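How Do You Go Shopping for a Robot?

Imagine your school has been given some money to buy a robot. Hooray! But which one? And what else do you need to go with it? Grown-ups who buy robots for their job have to work this out every year, and it's a lot like planning a really big birthday list.

Start with the job

Before looking at a single price, you ask what the robot is going to do. Yupin Saengthong plans the robot room at Cultard, a learning centre where children try out machines. Her job for the robot was "pick up balls and put them away". Easy to say! But a ball is round, it rolls, and a soft one squashes a bit when you squeeze it. So she needed a good gripper, the part that works like a hand.

Make a money plan

A plan for spending money is called a budget. Yupin had £1488 for new equipment, and she wrote down everything she wanted to buy with it:

Small robot arm, the Zaki: £895
Gripper from a firm called Irkari: £510
Spare finger pads: £37
Box of practice balls: £46

Add those up and you get £1488 exactly. Phew! There isn't a penny left over, though, so if something breaks in August she will have to wait for next year's money. Lots of planners keep a little back for surprises, and Yupin says she will too next time.

Try before you buy

You wouldn't buy shoes without trying them on, and grippers are the same. Yupin looked at two. The one from Turnus was cheaper, but its fingers didn't open wide enough for a tennis ball. The Irkari one did. Some grippers can be held in a person's hand, so you can practise squeezing and lifting before there's a robot arm anywhere near you – brilliant fun, and a very good way to find out what fits.

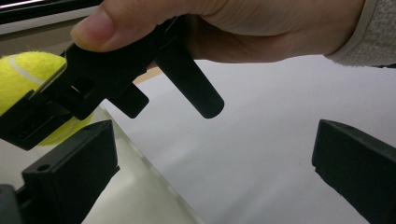 The small things matter too. Will it fit on your table? Is there a plug close by? Who will show everyone how to use it safely? Write these questions next to your prices, and leave a space for the answers.

Your turn!

Pick a job you'd love a robot to do, like sorting socks or watering plants. Write down what it would need, then ask a grown-up to help you look up the prices. Does it all fit into your budget? If it doesn't, decide what you could do without, and add it all up again.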